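Dinoso縫合支援キット 評価進捗報告(3月分)
Brotomcombe基金 担当者各位
報告者:Liên Lò(Nông研究室)

前回の報告でお約束した、縫合支援キット「Dinoso」の試用評価についてお知らせします。先に感想を書いてしまいますが、予想よりずっと楽しい一か月でした。既存の手術支援アームに後付けする制御ソフトと練習用の手順集という地味な構成なのに、触り始めると研究室の全員が席を立たなくなります。導入作業は2日で終わり、懸念していた既設アームとの通信の問題も、Gokow社から届いた修正版で片付きました。

今期の中心は、左右のアームの間で針を受け渡す動作の評価です。操作者は4名、全員が同じ手順書に沿って練習し、設定値は期間中に変えていません。

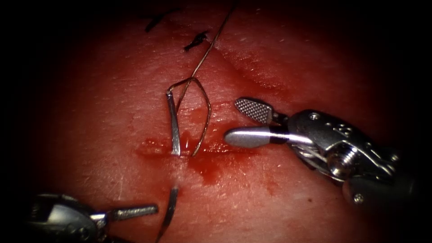 Dinosoの売りは、針の保持と糸の取り回しを別々の補助機能として切り分けてある点です。どちらか片方だけを有効にできるので、操作者の癖に合わせた比較がとてもやりやすい。私が特に気に入っているのは糸の側の補助で、針が切開部をまたいで組織に通り、糸がその上端を回って輪になっているような局面では、右の把持部を開いたまま輪のそばに置けるかどうかで次の一手がずいぶん変わります。ここで急ぐと輪に先端を引っかけやすいのですが、補助を有効にすると接近の速度が自然に落ち、しかも操作している側には引き止められる感じがほとんどありません。この味付けは見事だと思います。一方、針の保持の補助は効きがやや強く、熟練した操作者2名からは「少し弱められないか」という要望が出ました。

記録の取り方も整いました。これまでに保存した動作記録は754件で、すべてに操作者番号と補助機能の有効・無効を付けてあります。分類は手作業で始めたものの、途中からDinoso付属の整理画面に切り替えました。この画面がなかなかよくできていて、検索が速く、映像と関節角度の記録を並べて再生できます。ただ、書き出した表の列名が版によって違うため、集計の前に一度そろえる作業が必要です。
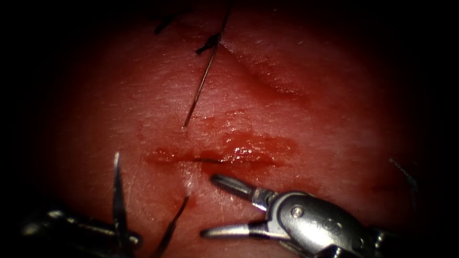 集計は補助あり・補助なしの比較から着手しており、次回の報告には途中経過の表を添えられる見込みです。操作者への聞き取りも並行して進めています。最も多かった意見は画面の表示に関するもので、警告の文字が小さい、色の意味が覚えにくい、といった内容でした。Gokow社に伝えたところ、表示を自分で選べる試作版を用意してくれるとのことです。返事の速さには毎回助けられています。

困っている点も書いておきます。第一に、器具の原点合わせに時間がかかります。手順書どおりに進めれば必ず合うのですが、朝の立ち上げがどうしても長くなります。第二に、補助機能を切り替えるたびに設定画面を開き直す必要があり、練習の流れが途切れます。足踏みスイッチに割り当てられないか、現在問い合わせ中です。 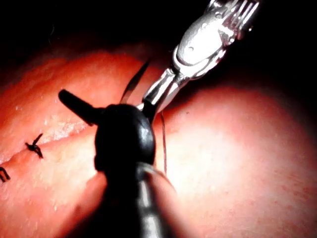
手順集については、結び目を作る章の書き直しを提案しました。元の文章は丁寧ですが、左右どちらのアームを先に動かすかが途中で入れ替わり、初めての人が必ずそこで止まります。改訂案はNông研究室で作成し、操作者全員に読んでもらったうえで先方に送りました。採用されれば、次の版から全利用者に配布されるそうです。こういう形で製品に手を入れられるのは、評価する側としても張り合いがあります。

予算の執行は計画の範囲内です。消耗品の費目に余裕があるため、練習用の縫合糸と針を追加で購入したいと考えています。ご承認いただければすぐに発注します。

次期の予定
・針の保持の補助を弱めた設定での再評価
・操作者の追加(現在の4名から5名へ)
・動作記録の集計と、途中経過の表の作成
・表示の試作版が届き次第、聞き取りを再度実施

見学のご希望があれば、午前10時以降でしたらいつでも調整できます。ぜひ一度、実際に操作席に座ってみてください。

お問い合わせ:Nông研究室 Liên Lò | © Nông研究室 | ページの先頭へ戻る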